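Temps de lecture : 4 minutes

**Le lot 29**

Quand Lino Sanna est entré dans le bureau de vente de Perotia, il avait déjà décidé de ne rien acheter. Il voulait seulement voir la maquette. Sa sœur lui en avait parlé au téléphone pendant une heure : les toits qu'on soulève avec deux doigts, le lac en résine bleue, les petits arbres tous pareils.

La maquette était posée au milieu de la pièce, sous une lampe trop forte. Une femme s'est approchée sans bruit.

— Vous cherchez une maison ou un appartement ?

— Je regarde, a dit Lino.

— Tout le monde regarde. Je m'appelle Agata Rinaldi. Si vous avez une question, je suis là jusqu'à 18 heures.

Il a fait le tour du lac. Perotia devait compter 775 logements, une école, un marché couvert et un chemin pour les vélos qui passait partout, même là où personne n'irait. La société Polis avait acheté les terrains à la famille Cruzado, et Lino connaissait bien ces terrains. Son père y avait travaillé pendant vingt saisons, dans les abricotiers. Il a cherché l'endroit où se trouvait le hangar. À sa place il y avait un rond-point.

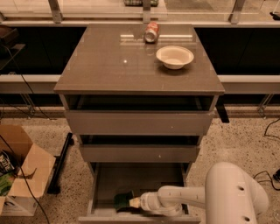
— Et ici, a-t-il demandé, qu'est-ce que c'est ?

Agata s'est penchée. Elle portait des lunettes attachées à un cordon, et elle les a mises lentement, comme quelqu'un qui veut gagner du temps.

— Le lot 29. Une maison avec trois chambres et un jardin au sud. Il est réservé.

— Par qui ?

— Je ne peux pas vous le dire, monsieur.

Il a posé le doigt sur le toit minuscule. Sous ce toit, si ses calculs étaient justes, passait l'ancien canal. Son père y mettait les pastèques à rafraîchir, et à midi tous les hommes s'asseyaient au bord, les pieds dans l'eau. Lino avait alors 8 ans. Il se rappelait surtout le bruit, un bruit de gorge que faisait l'eau sous la petite vanne de fer.

— Il y avait un canal, a-t-il dit.

— Je sais. On l'a mis dans un tuyau.

Elle avait répondu vite, et d'une autre voix. Lino a levé les yeux.

— Vous êtes d'ici ?

— Ma mère faisait les caisses chez Cruzado, a dit Agata. Elle clouait les fonds. On la payait à la centaine, et quand il en manquait une pour arriver à 100, on ne lui comptait pas les autres.

Ils sont restés un moment devant la maquette, sans parler. Un jeune couple est entré, a pris une brochure et a demandé si les cuisines étaient comprises. Agata leur a répondu que les cuisines venaient de chez Gramix, qu'on pouvait choisir entre plusieurs façades, et que le délai était celui du contrat. Elle récitait bien. Le couple est reparti content.

— Vous croyez à tout cela ? a demandé Lino.

— Je crois aux tuyaux, a-t-elle dit. Les maisons seront bien faites. J'ai vu les plans, j'ai vu les fondations. Ma mère a vécu quarante ans dans une pièce où l'eau entrait par le mur. Alors le jardin au sud, oui, j'y crois un peu.

Elle a soulevé le toit du lot 29. À l'intérieur il n'y avait rien, quatre murs de carton et un escalier qui montait vers un étage absent.

— C'est vous, a dit Lino. C'est vous qui l'avez réservé.

Agata a remis le toit. Il n'était pas tout à fait droit, et elle l'a corrigé avec l'ongle.

— J'ai jusqu'à mercredi pour signer, a-t-elle dit.
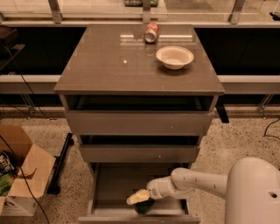

Perotia, mars

La rue n'avait pas encore de nom. Sur le poteau on avait fixé un carton avec des chiffres, et la pluie les avait presque effacés. Lino a laissé sa voiture au rond-point et il a continué à pied, avec une pastèque sous le bras. Ce n'était pas la saison. Il l'avait payée très cher, et la vendeuse l'avait regardé avec pitié.

Agata était dans le jardin, à genoux dans la terre.

— Vous avez trouvé facilement ?

— Je connaissais le chemin.

Elle s'est essuyé les mains sur sa jupe. Puis elle lui a montré, près du mur, une plaque de fonte ronde que les ouvriers avaient laissée au milieu de l'herbe.

— Écoutez, a-t-elle dit.

Lino a posé la pastèque et s'est couché sur le ventre, avec son bon manteau, l'oreille contre le métal froid. D'abord il n'a entendu que son propre sang. Ensuite, très loin au-dessous, le bruit de gorge.

Dernière mise à jour : mars

Contact — © Tous droits réservés — Retour en haut de page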